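Print this story | E-mail this story

Reading time: 5 minutes

I went to Mostville for the pie. I should say that up front, before anyone decides I'm some kind of roots music pilgrim. A friend had told me the Tultell Hall supper show came with a slice of sour cherry pie included in the ticket, and I bought mine that same night, and only later looked to see who was playing.

The answer was more or less everybody. The Tultell holds a supper show once a year, in June, and it works like a house party that got out of hand. There's a house band, there's a sign-up sheet by the coat hooks, and if you play anything at all you can put your name on it and get two songs. Accordion players come. A brass quartet came the year before, I was told, and ate more than they played. And in between the walk-ups there are a few proper sets by bands who do this for a living, or at least for gas money.

I drove over in the afternoon with the windows down. It's a pretty road once you're past Mallau, all creek and hay, and I got lost only the one time (the sign for the hall is behind a mailbox, you have to already know it's there). I'd packed for a warm evening and was wrong about that.

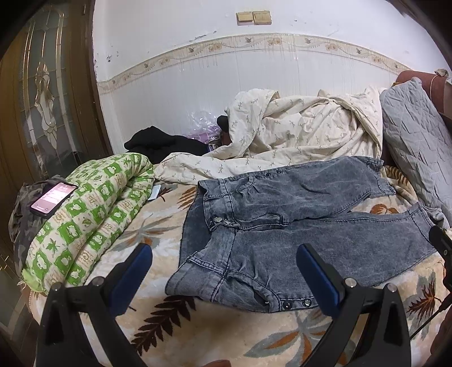
Doors were at 5 and the line was already down the steps and past the propane tank. The hall holds 449 people according to the card by the fire exit, and I'd believe every one of them was there, plus a dog. You sit at long tables with whoever sat down first. I landed with a family who had been coming since the kids were babies and who had opinions about the seating. Too close to the stage and you can't talk, too close to the kitchen and you can't hear, so the second table from the back, on the left, is the one you want. They gave me a spot on the end and a roll.

Supper was ham, green beans, a scalloped potato thing with a crust I'm still thinking about, and then the pie. The pie! I'd been prepared for a letdown and didn't get one. It was properly sour, and it came with cold cream poured over it out of a pitcher, and the woman doing the pouring did not stop until you told her to. I waited a while to tell her.

The music got going while the plates were still out. First up was a set of fiddle tunes from a pair of teenagers who never looked up from their shoes and played like their house was on fire. Then a man did a train song and forgot the third verse, so the tables sang it for him. I didn't know the third verse either. I hummed.

I'd been told to wait for Seidel, and Seidel came on at half past seven. They're a four-piece out of Mallau, with upright bass, guitar, a lap steel and a drummer who uses mostly brushes, and I'd heard one record of theirs, which I liked fine in the car. In a room they're another animal. The lap steel is louder than on the record and a lot meaner. They opened with a waltz so slow that I thought something had gone wrong, and by the second chorus there were couples up between the tables, holding each other and pretty much just leaning. Then they did a fast one, then a faster one, and somebody's grandfather lost a shoe.

I have a soft spot for bands that argue on stage, and Seidel argue. Before nearly every song there was a little huddle about the key. At one point the bass player announced a tune and the guitarist said no, we're not doing that one, and they didn't. Try getting that at an arena. I paid more for parking at the last arena show I went to than I paid for the whole evening at the Tultell, ham and all, and from my seat I mostly watched the screen. 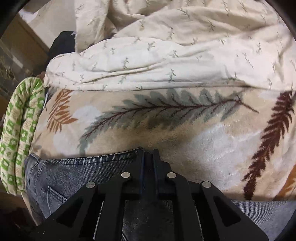
The walk-ups started again after Seidel, and this is where the evening gets long, so pace yourself if you go. There were some wobbly ones. There was a recorder. But there was also a woman in a bank teller's blazer who got up with no instrument and sang a hymn in what I think was Slovenian, and the kitchen shut the water off so they could hear her. She did one song and skipped her second. I looked for her afterward to ask what it was called and she'd already gone home.

What I liked best, I think, was how little fuss there was between the people on the stage and the people off it. The lap steel player was in line behind me for coffee. The teenagers with the fiddles were carrying chairs. When I said something nice about the waltz to the Seidel drummer he told me they'd played it too slow, and then he asked if I was going to finish my cream.

This was the 58th supper, by the way. It began as a way to pay for a new roof, and the roof has since been replaced again, and they've kept on. There's a wall of photographs in the hallway by the restrooms with nearly every year on it, and you can watch the haircuts go by while you wait. The piano is in all of them. It's still there and still a little flat at the top, and the house band has learned to stay out of that end.

The last number is always the same one, a goodnight song with far too many verses, and everyone stands up for it. I had meant to sneak out ahead of the traffic. There are roughly 4 ways out of the Tultell parking lot if you count the ditch, and by the time I got to the car all of them were full, so I sat on the hood in every layer I had and ate a second piece of pie off a napkin. Somebody two cars over had gotten an accordion back out of its case. A few people wandered over. The line of taillights didn't move for a good long while and I can't say I minded.

Tickets for next June go on sale at the hall in the spring, cash or check. Bring a sweater. Second table from the back, on the left, but leave me the end.

Contact us | Copyright, all rights reserved | Back to top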